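3.2 Knot slippage in waxed and unwaxed cord

I'll admit I went into this part expecting the waxed linen to win easily. We bought our cord from Brunton and Cillix, cut 500 short lengths from the spools, and I tied most of them myself at the kitchen table over December (my thumbs have only just forgiven me). Every length got a reef knot, a light tug to seat it, and then a slow pull on the spring rig until the knot moved or the cord gave way.

The waxed stuff held its shape beautifully while I was tying — much nicer to handle — but under load it crept sooner than the plain cord did. Unwaxed linen grabbed itself and stayed put, fuzzy fibres and all. Braided cotton sat somewhere in the middle, and its colour made no difference that we could find. Full pull values are in Table 2. 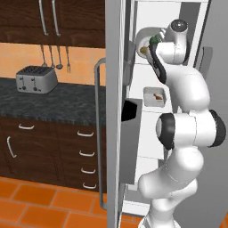 Figure 2. Rendered kitchen interior with white robotic arm and open refrigerator.

Prerna's view was that the wax itself wasn't to blame and that I'd seated those knots too gently, so we retied a batch with a firmer tug. The creep shrank but didn't go away, and I've kept both sets in the analysis.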